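Ticket 3911
Cell: Harb, sim kitchen bench, two arms
Component: left arm wrist camera, gripper
Raised by: Tala Khalaf
Status: Monitoring

Summary
Left arm on the Harb cell stops short on approach to small items. Fault shows after the scene package was moved to the Etham build. The right arm runs the same approach routine without a stop. No change was made to the task scripts between the last good run and the first bad one.

Symptoms
Approach starts normally. The wrist slows, the planner reports a lost target and the arm holds position until the watchdog trips at 45 seconds. Log line is "target confidence below floor, hold". Clearing the hold and re-sending the goal gives the same result. Restarting the planner makes no difference. Restarting the renderer clears it for one or two approaches, then it comes back.

Step 1. Wrist view
Saved a still with the arm parked over the bench to check exposure. The highlight on the grey surface near the finger tip is strong enough to pull the auto exposure down. Shadow edges on the same surface are also being picked up as object edges by the segmenter, which explains some of the false outlines in the log but not the hold.

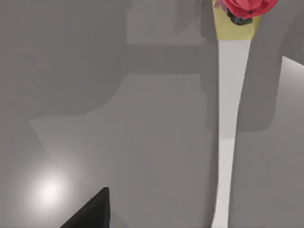 Wrist view, finger tip lower left, flower and white stem right of centre.

Locked exposure at the value from the old build and repeated the approach. False outlines dropped. Hold still occurred. Exposure lock left on.

Step 2. Calibration
Compared the camera-to-wrist transform in the Etham package with the archived copy. Rotation matches. Translation does not – the new file has the camera mounted further forward along the tool axis. The Plumon import tool rewrites this file whenever the gripper model is replaced, and the gripper model was replaced as part of the move. Restored the archived transform, marked the file read-only and reloaded the cell.

Step 3. Collision shapes
With the transform corrected the arm reached the target on most approaches and held on the rest. The remaining holds were all over the kitchen scale. Turned on contact reporting and found the finger collision hull padded well past the visible mesh, so the planner was seeing contact with the weighing plate while the fingers were still clear of it. Regenerated the hull from the finger mesh with padding off and moved the arm back over the scale to check.
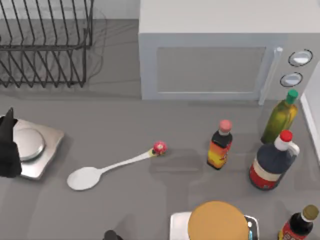

Purkden had the same padding on their cell after the import and it came back the next time the package was rebuilt. Check the hull setting in the build recipe as well as in the scene, otherwise you will be fixing it again in August.

Confirmed. The recipe had padding set as a default for any new gripper. Changed it there, rebuilt from clean and compared the hulls. They match the regenerated set.

Step 4. Soak
Ran 205 approaches with exposure locked, archived transform and new hulls. No holds, no watchdog trips. Contact reporting left on for now. It adds to the log size, so rotate logs daily while it is enabled.

Outstanding
Right arm still uses the old padded hull. It has not faulted, but it should be brought into line at the next rebuild.
Import tool should warn before it overwrites a transform file. Raised separately.
Leave this ticket open for 72 hours of run time, then close if there are no further holds.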